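How do you lay out a small pegboard so it stays usable?
Asked in Home Workshop, March 2024, 2,131 views

I finally put up a little white pegboard behind my bench and I love it already! 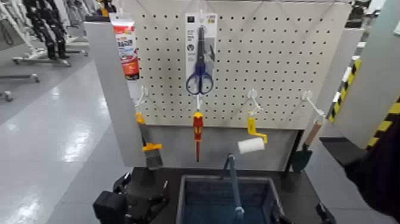 Before I hang anything else I'd like to settle on an order. Right now it's scissors and screwdriver in the middle, putty knife on the left, paint roller and trowel on the right, and a basket underneath for odds and ends. My two problems: the trowel wants to swing, and I can't decide if tubes of glue belong on the board or in the basket. The hooks are plain white ones from Pudum, a pack of 16, so I have plenty left. Any ideas welcome!

3 answers

Answer from benchside_dindska
Nice start! Put whatever you grab most at elbow height and let the seasonal stuff go to the edges. The trowel is fine at the far side, just keep it on its longer hook with space below so the blade clears. For the swinging, a second hook tight against the handle does the trick. I moved everything on mine 4 times before I stopped fiddling – totally normal.

Answer
basket for glue. mine dried out hanging up, no idea if that was why

Answer from Cirnitz Repair Corner
I'd hang the tubes if the packaging has a hole at the end, cap down, so the stuff settles toward the nozzle. And take the scissors off their card! You'll use them so much more. We did our big board over at the MacDonald hall in July and traced each tool in pencil first. Best hour we spent on it – everything goes back in its spot now, even the screwdrivers.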